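Clenadance Low Storage Cabinet
Office storage from Plallgate
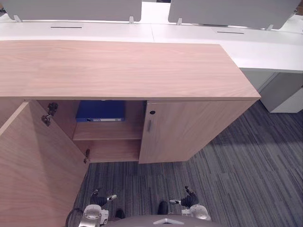 Page last updated: 1 Feb 2021

The Clenadance is a low, wide cabinet for files, stationery and spare equipment. It is sold in the Mai wood-grain finish and in plain white. Colours vary a little between batches, so order all your cabinets together if they will stand side by side.

Height: 700 mm
Adjustable feet: 6
Shelves: 2, adjustable
Load per shelf: 50 kg, evenly spread
Lock: keyed, two keys supplied

Cabinets are delivered assembled. Check the width of your doorways and lift before ordering. If the floor is uneven, level the feet before you load the shelves, or the doors may rub.

Wipe with a damp cloth and dry straight after. Do not use bleach or scouring pads. Put a mat under printers and pot plants.

The Pomico cushion top fits this model and turns it into a bench for short meetings. It is sold separately and comes in grey or charcoal. The older cushion with press studs does not fit cabinets made after August.

Replacement keys can be ordered with the number stamped on the lock face. Extra shelves come with four pins each.

Delivery is to the ground floor unless you book the upstairs service at checkout. Returns are accepted on unused cabinets in their original wrapping. Freight back to the warehouse is at the buyer's cost.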